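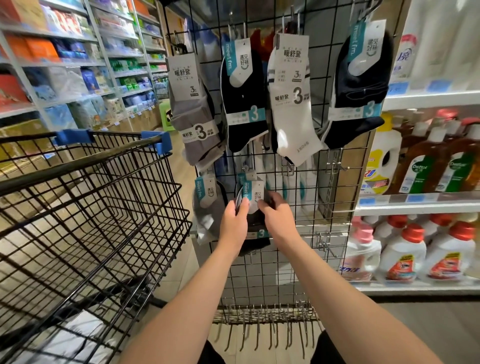

Home | Newsroom | Standards | Contact

Grilbridge publishes handling rules for store shelf robots

Grilbridge released a practice guide in April for companies testing robots in open supermarkets. The guide covers packaged goods on peg hooks, including socks, and runs to 15 pages.

Arms must stop within 5 cm of a shopper's hand or cart. Packs are to be held by the header card or the sides — never pulled by the product inside. Test sites must keep a record of every dropped or torn pack.

"Store staff already handle goods this way, so we wrote it down," said Italo Bortolotti, who led the drafting.

Wavex and Lambrakis will apply the guide at four stores. Comments go to Makis Tsolakis.

Press contact: Grilbridge Newsroom, ext. 2140 | © Grilbridge | Back to top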